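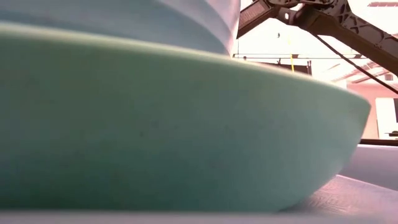

Two rounded forms, pale green and blue-gray, the green one resting on a gray textured mat.

Deditz Meadow

Deditz Meadow is an 18-acre wildflower meadow on the eastern edge of the town of Damwood, lying between Hutchins Road and Platemach Creek. It is known locally for its late spring bloom, for its swallows, and for a long disagreement over whether it should be mowed. Plant surveys have recorded 183 species of flowering plants on the site, among them two that were later found to be the same species and one that was a garden tulip.

Name

The meadow takes its name from the Deditz family, who farmed it as hay ground and sold it to the town after several poor years. Older maps call it the Wet Forty, although it has never measured forty acres and is wet only at the lower end. The name Lower Hutchins appears on one road survey and has not caught on.

Geography

The land slopes gently from the road down to the creek. The upper part has thin, stony soil over gravel and dries out early in the summer. The lower part holds standing water into May, and in some years a pair of mallards. A row of six old pear trees, left from a farm orchard, crosses the middle of the site and still bears fruit, which visitors describe as edible once cooked.

The only parking is a gravel pull-off on Hutchins Road with room for three cars. During the bloom it holds five.

Plants

Bloom begins in April with spring beauty and violets under the pear trees. Golden ragwort covers much of the wet ground in May, followed on the slope by oxeye daisy, beardtongue, and wild lupine. Milkweed and bergamot take over in July. By September most of the color comes from asters and goldenrod, the latter blamed each year for hay fever caused mainly by ragweed, which also grows there and draws no attention to itself.

The lupine stand is the best-known feature. In the fullest count, made by the botanist Adanech Wolde over a single long Tuesday, it held 273 flowering stems. Wolde's notes from the same day also mention a lost pencil, a found pencil, and "a great many ticks."

The oxeye daisy is not native and has been the subject of several attempts at removal. It has outlasted all of them.

Birds and insects

Barn swallows feed over the meadow from late April, most heavily in the hour before dusk. They nest in the open shed of a neighboring farm, where the rafters held 17 active nests in the last survey. Bobolinks nest on the ground in the upper meadow in most years. Monarchs use the milkweed, and bumblebees visit nearly everything, including brightly colored hats.

The mowing question

For most of its history the meadow was cut twice a summer for hay, a practice that kept out shrubs and allowed the flowers to spread. The town stopped all mowing when it bought the land, on the theory that nature would look after itself. Nature supplied blackberries. Within a few seasons the lower third could no longer be crossed in shorts.

Arlo Doucet, a retired hay farmer, proposed a return to cutting at a public meeting that ran past eleven at night. He was opposed by Debora Marchetti, author of the pamphlet Leave It Alone, who held that a mowed meadow was a lawn with ambitions. The present arrangement, under which half the site is cut each year after the bobolinks have finished nesting, was worked out later and is disliked by both sides in equal measure. The blackberries have retreated to the fence.

In writing

The nature essayist Juniper Nguyen-Tran devoted a chapter of The Slow Field to one evening spent at the pull-off, during which she did not get out of the car until page nine. The chapter brought a noticeable rise in visitors, some of whom also stayed in their cars. Fabian Lanz's poem "Ragwort, Mostly" is set in the lower meadow. A board bearing its first stanza stood near the gate until November, when the creek rose and took it downstream.

Access

The meadow is open from dawn to dusk. A mowed path runs from the gate to the pear trees and back by a different line. Dogs are allowed on a leash outside of nesting season. Picking flowers is prohibited, and the pears may be taken freely.

See also

Platemach Creek
Hay meadow
Barn swallow
Damwood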